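The Raffle at Celley

by Benedito Araújo

So I'd been in Celley for all of two weeks when Pongsak Onsri from downstairs knocked on my door and sold me a raffle ticket. Number 889. Fifty cents, he said, and I gave him a dollar because I wanted him to like me. 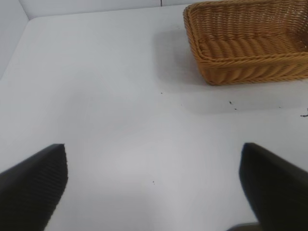 Filed under: Short Stories

"What do I win?" I asked.

"Dinner," he said, and he was already halfway down the stairs.

I forgot all about it (December does that to me, everything goes in a coat pocket and stays there) until the phone rang and a very serious man named Krešimir Vukčević told me I'd won. Dinner for 2 at the Todorova, out on the Wumlow road! I didn't know two people. I mean, I knew Pongsak, sort of, and I knew the lady at the bank.

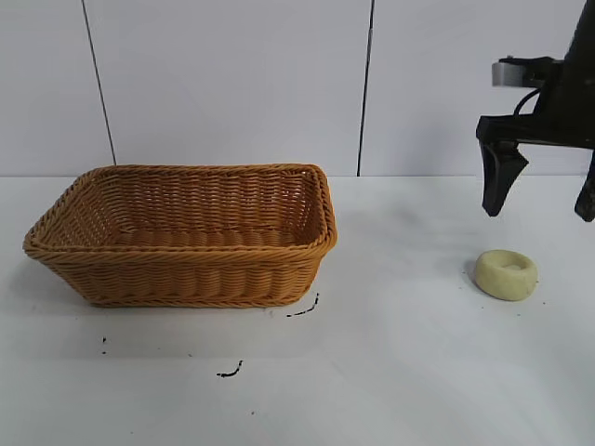 I asked Pongsak. He wore a tie. I'd never seen a tie that wide, and I told him it was wonderful, and then we drove the whole way with the heater roaring and the radio stuck on a station that only played accordion.

The Todorova was closed. Dark windows, chairs up, a note on the door saying they'd gone to a wedding.

"Huh," said Pongsak. 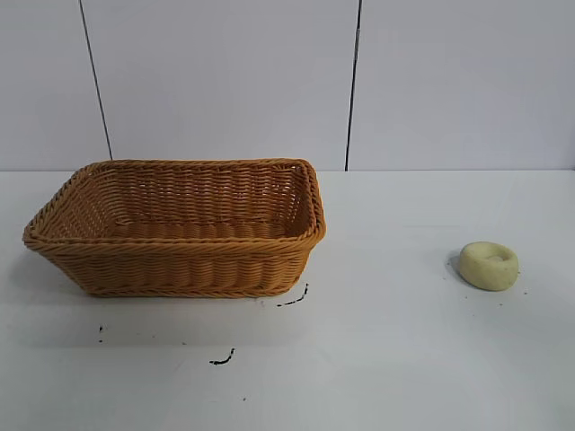
We sat on the step and he dug around in his coat and came up with a cheese sandwich, cut in half, wrapped in a napkin. I asked him how he'd known to bring it.

"I won last year," he said, and handed me the bigger half.

It started to snow a little. He told me about his sister, and the boat he nearly bought, and why you should never park behind the post office. I still have the ticket. We're going back in the spring, if they're open, and he says he'll drive.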